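Last updated: 2018-01-08

Nustine releases Skoleck 6, grasp planning software for two-arm cells

2018-01-08 | By the Nustine press desk

Nustine today released Skoleck 6, the new version of its planning and perception package for arms that share a table. Out now for current license holders, February for everyone else. Main news: one planner for both arms, a rebuilt grasp scorer, and a log viewer that people will want to keep open.

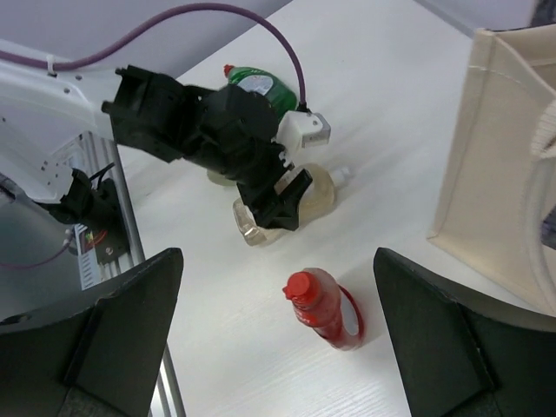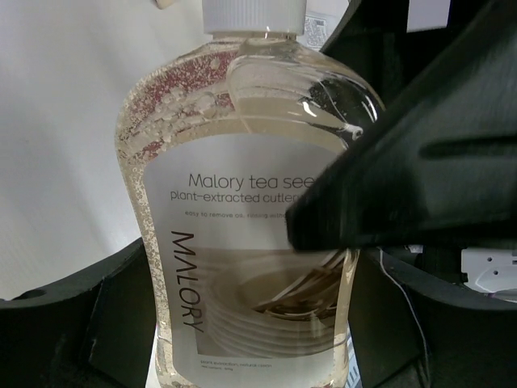
Bottles on the bench, wrist views.

Clear plastic is where the old scorer lost the most time, according to Dimitriou, which ran the beta on its own cells and says it has now switched off the hand-tuned offsets it had carried since the first install. The same team would still like a faster startup, and said so more than once.

What's new in the planner. Skoleck 5 planned each arm alone and then checked for clashes. Version 6 plans both in a single pass, so a path that crosses the other arm's reach gets dropped early – before any time goes into smoothing it. Replanning runs in a 200 ms window by default. Teams can change that in the config file, same key as before.

Perception. See-through and shiny items get their own depth handling, with a confidence value per region. Low confidence no longer means a stop. The planner can ask for a second look from the other wrist, then carry on. The scorer was retrained on 2,846 logged grasps, all from bench work, and the list of object types ships with the release notes.

Tooling. The log viewer now lines up joint data, gripper force and both wrist streams on one timeline. Scrub, mark, export. Scripts writen for version 5 will load, with warnings where a call has been renamed. A converter is included – run it on a copy first.

Also in this release:
Zavari controller driver, moved out of preview
Collision shapes for soft bags and handles
Replay mode that works without a arm connected
Fix for the dropped-frame bug on long runs

Price is unchanged for current customers. New licenses start at 800 dollars per cell per year, support included. Trial builds go out on request, Linux only for now. Windows tools to follow, no date set.

Nustine makes control and planning software for small robot cells.

Contact: Nustine press desk | Copyright 2018 Nustine. All rights reserved. | Back to top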